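Friday, December, bench 2

Back on the question Folke keeps asking: can the arm strip old desktops yet, or do we go on doing it by hand? Nirkel has 209 cases waiting and wants every hard drive out before the cases go to scrap.

Oda did a set by hand first, so we have something to compare with. She took 60 cases before lunch and wasn't hurrying. Her notes say the side panels take longer than the drives.

Arm in the afternoon, slow speed, Drulau planner with the new approach path. Main points:

- Finding the bay is fine. It lines up on the opening without help.
- Getting a grip on the drive is the hard part. There is little room beside it and the finger tip is thick for the job.
- Stopped at 629 seconds on one case and finished that one myself. Wrote it down as a fail.
- Cables still have to come off by hand. No plan for those.

My view - useful for a single case model, not for a mixed pile. Folke thinks thinner tips would change that. Asked Nyberg for a price.

To do: log force at the tip, try a second case model, ask Oda for her times per step.

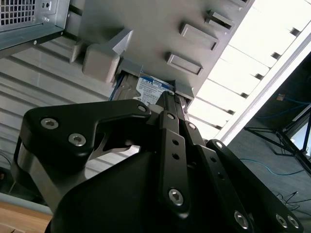

Finger tip in the drive bay, 1.0TB drive.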